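# How to Make Your Own Ballot Cheat Sheet

*Updated May 2023 for voters in Nandby and the rest of Skelier County*

If you've ever stood in the booth staring at two names for drainage commissioner and picked the one that sounded friendlier, pull up a chair, you're among friends! I did it for years. I'd walk in knowing precisely who I wanted for president or governor, and then the ballot would keep going, and going, and by the back side I was guessing.

A cheat sheet fixes most of that. You need a sample ballot, a pencil, one sheet of paper and an evening or two (mine usually takes two, because I get sidetracked reading old meeting minutes, which are more fun than they sound).

## Get your sample ballot first

Start with the sample ballot and leave the news for later. The county clerk posts one for every precinct a few weeks ahead of the election, and you can also ask for a paper copy at the counter in the Bundgaard Building. Make sure it's the one for your own precinct. Nandby was split up differently in March, and if you live on the Merirov Road side you may now be in Precinct 14 even though your neighbor across the street isn't. The precinct number is on your voter card, near the bottom.

Print it out if you can, both sides. I like to scribble on it.

## Sort the races into two piles

Go down the list and put a check next to every race where you already know your choice and could tell a friend why. Those are done. Everything else gets a circle. Last time around I had 23 items on my ballot, counting the judges and the bond questions, and I'm a little embarrassed at how few checks there were.

Work on the circles only. It's tempting to spend the whole evening reading more about the big race you've already decided (I still catch myself at it), but your reading goes a lot further on the small ones. The last library board seat here had 2961 votes cast in it, and the winner was ahead by fewer than 200. That's a good crowd at a high school basketball game.

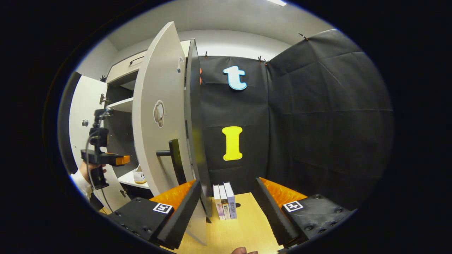 *Open cabinet door with a black bar handle and stickers.*

## Find out what the job does

Before you look at a single candidate, look up the office. What does a county assessor decide? Does the school board pick the superintendent, or does somebody else? Write one line about it next to the race. I once nearly voted for a man for coroner on the strength of his views about parking, and he seemed very sincere about parking, but still.

The clerk's site has a short page on each office. If it's no help, the agenda from any recent meeting will show you the kind of thing that lands on their desks.

## Read the candidates in their own words

Now the people. For each circled race, try to find:

- a statement or questionnaire the candidate filled out
- a record of votes, if they've held the seat before
- a campaign finance report, which will give you a feel for who's paying for the yard signs

You may only turn up one of these for a small race, and that's all right. If you can't find anything at all, send an email. Keep it short and ask one question. Local candidates often write back the same day, sometimes at great length!

## What to do with endorsements

I get asked about this one a lot, mostly when a singer or an actor has come out for somebody. My own habit is to write endorsements down last, in the margin, in pencil. A famous person may have thought hard about it or may just like the candidate, and it's difficult to know which from one interview. An endorsement from a group that works with the office is more useful to me, whether I agree with the group or not. If the people I argue with every spring are all lined up behind someone, well, I've learned something there too.

## Copy it out clean

Write your final picks on one sheet in the same order as the ballot. Include the yes or no for each question, and read the wording twice, since a "yes" sometimes means repealing the thing you like. Leave a blank where you couldn't decide. You're allowed to skip a race, and the rest of your ballot still counts.

Paper notes are fine in the booth in Skelier County, but phones have to stay put away, so don't keep your only copy on there. Fold the sheet up and tuck it in with your ID the night before.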